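Machine Elements, Handout 4: Gears on a Plate
Carklow Workshop Course -- revised Aug 12, 2020

Textbooks like to draw a gear train as two neat circles that touch. Be suspicious of that drawing. It leaves out the pegs, the bores and the plate that holds everything at the right distance, and those are where most student assemblies go wrong.

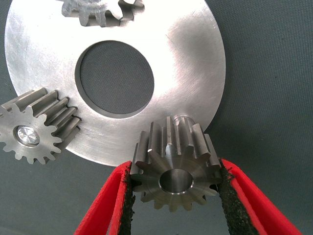 Fig. 1. Spur gears at the rim of a round plate with a large center hole.

1. The plate
A plate is often treated as a mere shelf. I don't buy it. The plate sets the center distance, and the center distance decides whether the teeth mesh, bind or rattle. If a peg is off, no amount of care with the gears will save you. Measure the plate first, then argue about the gears.

As for surface finish, fine machining marks on a turned face tell you how it was cut. They don't tell you it is flat. Use a straightedge.

2. Laying out the parts
Some handbooks insist on a fixed layout for every job. I have yet to see evidence that it matters much for an assembly this small, provided you can reach each gear without dragging a sleeve over the others. A cloth under the parts is worth having -- small gears roll, and a hard bench chips teeth. 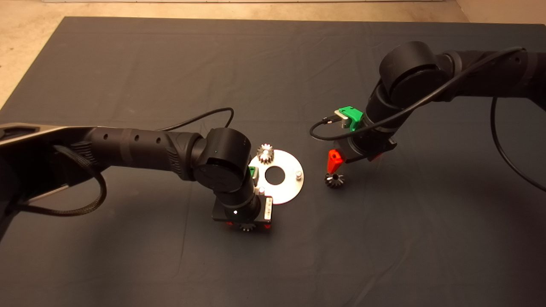
3. Gear to peg
The peg is a short cylinder and the gear's bore slides over it. Students push harder when it sticks. Don't. A sticking gear is nearly always tilted, so lift it off, square it up and lower it again. If it still sticks, look for a burr at the mouth of the bore.

Check the teeth while the gear is in your hand. On a straight-cut spur gear they run parallel to the bore, and a nick on a flank is easiest to find with a fingernail.

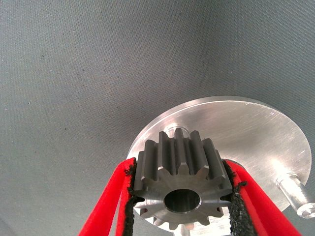
Can a 30-tooth gear and a 12-tooth gear run together if both "look about the same size" at the tooth?
Looks are not enough. They need the same module and the same pressure angle. If they match, the ratio is 2.5 to 1, with the small one turning faster.

4. Meshing
Bring the second gear down slowly and turn it a little as the teeth meet. The Barredo notes, which some of you will have found, claim that a properly made pair "drops in." Maybe in Barredo. Two tooth tips can land on each other in any pair, good or bad, and a slight turn clears them.

A bevel gear is cut for shafts that cross at an angle. It does not belong on a parallel peg beside a spur gear, however well the bore fits.

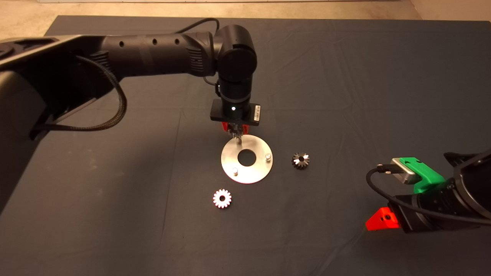 Should the teeth be oiled before the first trial turn?
Turn them dry by hand first. Oil hides roughness, and roughness is what you are trying to feel. Oil them after that, lightly.

For next time: work out the center distance for a 40-tooth and a 12-tooth gear, module 2, and show your steps.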